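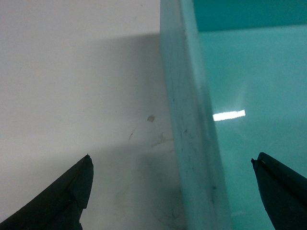 Figure 6.1 A teal plastic container on a flat white surface.

Chapter 6
Where Does It All Go? Storing Food at Home

I started writing this chapter on a Thursday night, standing in front of my open fridge and looking for half an onion. I knew I'd put it somewhere. I'd wrapped it, even! It was behind the yoghurt, of course, and it was well past saving, so into the compost it went along with a bunch of coriander that had turned to soup in its bag.

If you've done the same thing this week, you're in good company. Every year I ask my new students to keep a food diary, except that they write down what they throw out and leave what they eat alone. The first reaction is always that they won't have anything to write. By the second page they've gone a bit quiet.

One of my favourite diaries came from Halima Nwachukwu, who was living in a share house with a tiny fridge and three other people. She kept hers for the 31 days of a very warm month and weighed everything on the kitchen scales as it went into the bin. The total came to 3718 grams, and most of that was bread, salad leaves and cooked rice. What I love about her diary is the notes in the margin. Next to the rice she wrote "made too much, left it on the stove, scared of it by morning". She was right to be scared, and we'll get to rice in Section 6.3.

So this chapter is about the bit between buying food and eating it. It doesn't sound like much of a topic, I know. Cooking gets the television shows. But a lot of what you learned in Chapter 5 about bacteria and moulds only starts to matter once the shopping is home and you have to decide what goes on which shelf, in what, and for how long.

We'll begin with temperature, because your fridge is probably warmer in some spots than you think (the door is usually the worst, and that's where most of us keep the milk). You'll need a fridge thermometer for Activity 6A. A cheap one is fine. Leave it in a glass of water on the middle shelf overnight and read it first thing, before anyone goes in after the juice.

After that we look at air and moisture. Why does a biscuit go soft in the open while a slice of bread goes hard? Both are sitting on the same bench in the same room, and they're heading in opposite directions. Have a guess now and write it down - we'll come back to it on the last page of Section 6.2, and I promise not to mark you on the guess.

Then there's the container question. Glass, plastic, tins, jars, beeswax wraps, a bowl with a plate on top (my grandmother's method, and still mine most nights). I'm not going to tell you to go out and buy a matching set. A lid that fits and a label with a date on it will do more for you than anything fancy, and masking tape makes a perfectly good label.

Before you read on

Open your own fridge and pick out the oldest thing in it. Write down what it is, when you think it was opened, and whether you'd still eat it. Don't throw it out just yet, unless it's plainly off. You'll want it for the first discussion.

Words to watch for in this chapter: perishable, use-by date, best-before date, cross-contamination, humidity, headspace.

6.1 How cold is cold enough?

Let's go back to that milk in the door.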